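Office Furniture > Seating > Task Chairs

Makowska Mesh Back Task Chair, Black

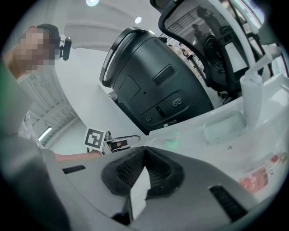
Overview

The Makowska is a mid-height task chair for desks, front counters and shared workrooms. The back is a dark woven mesh stretched over a curved frame, and the seat is padded and covered in plain black fabric. Sarunow has sold it since June 2015 with only one change, a wider base.

Details

Seat height adjusts from 17 to 21 inches. The chair weighs 43 pounds boxed and ships in one carton. Back tension is set with a knob under the seat. Arms are sold separately and bolt on with the four screws supplied. Assembly takes nearly 15 minutes with the hex key in the box.

Care

Vacuum the mesh with a soft brush. Wipe the frame with a damp cloth and mild soap. Do not use bleach. Check the base bolts after the first month.

Ordering

In stock at the Uvport warehouse. Orders of ten or more are quoted by the sales desk. Casters for hard floors can be swapped in at no charge if requested when ordering.

Related items
Makowska Arm Set, Black
Ziltstead Drafting Stool
Ziltstead Floor Mat, Clear
Hard Floor Casters, Set of 5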